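Wetano Kitchen Chores: household appliance clips, release 3

Wetano is a collection of short clips and stills of ordinary kitchen appliances being opened, loaded, emptied, wiped and closed. If you have ever wanted 2,685 separate records of people's countertops, your search is over. If you haven't, you may still find the microwave portion useful, and it is by far the largest portion, for reasons that made sense when we planned it.

What is in it

The release holds 2,685 records. Of these, 2,455 passed review and sit in the main folder. The rest are in a folder called "leftovers," which is named after the contents of several of the microwaves.

There are 4 appliance groups:

microwave
toaster and toaster oven
kettle
dish rack (we know a dish rack is not an appliance; the folder name was set early and too many scripts depend on it)

Each record has a still, a short text note, and a chore label. Notes are written in plain sentences by whoever was on labeling duty. They vary in enthusiasm.

The microwave group

Most of the arguments in this project have been about microwaves, and most of those have been about the turntable. It has more parts than anyone remembers until one of them goes missing. For labeling purposes we treat them separately:

plate: the round dish the food sits on
ring: the roller ring under the plate, wheels included
coupler: the small piece in the center that turns the plate
floor: the bottom of the cavity, where the soup ends up

A record gets "plate out" when the plate is not in the cavity, whether or not the ring is there. It gets "bare floor" only when the ring is gone too. Release 1 used "empty" for both, and also for a microwave with a plate in it and no food. We are sorry about release 1.

Typical "plate out" still: door fully open, ring in place, three-lobed coupler showing in the middle, no glass plate.
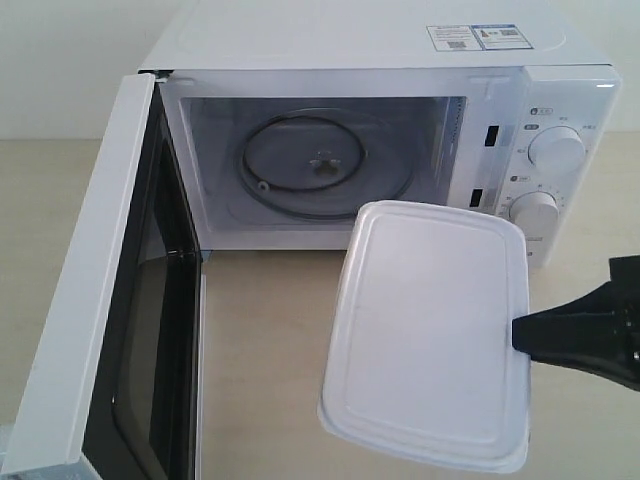
Chore labels

open door
close door
plate out
plate in
bare floor
wipe floor
wipe door
load food
remove food

"Wipe door" covers both sides of the door. We tried splitting it into inside and outside and found that labelers agreed with each other less often than they agreed with themselves, which was already not very often.

"Load food" requires visible food. A covered bowl counts if the note says so. A mug counts. A sponge does not count, although Penitel, the first version of our checking script, believed otherwise for an entire summer.

How the notes were checked

Every note was read against its still by a second person. Penitel then looked for labels that cannot go together, such as "plate in" with "bare floor." Penitel has since been replaced by Issa, which does the same job faster and produces error messages a person can read.

Records that failed twice went to leftovers. You are welcome to use them. Please don't write to tell us they are bad.

Known problems

Cleanliness is underrepresented at the low end. People tidy up before letting anyone look inside their microwave, and the results are whiter than life. If your work depends on realistic splatter, look at the Zelitz add-on, which was collected in shared office kitchens and has plenty.

Door direction is lopsided. Left-hinged doors make up nearly all of the microwave group, and the drop-down kind turns up mostly in toaster ovens.

Glass plates are hard to see in some stills, especially on a pale floor. Where the labeler could not tell, the note says "unsure" and the record has no plate label. Do not fill these in by guessing. We did that in release 2 and spent release 3 undoing it.

Kettles are fine. There is nothing wrong with the kettles.

File layout

main/microwave
main/toaster
main/kettle
main/rack
leftovers
notes.csv
labels.csv
CHANGES.txt

Notes and labels share a record number. The numbers have gaps where duplicates were removed, so please don't use them to work out how many records there are.

Reporting mistakes

Open an issue with the record number and the label you think it should have. Corrections go into the next release, along with a line in CHANGES.txt. Requests for an air fryer group have been received.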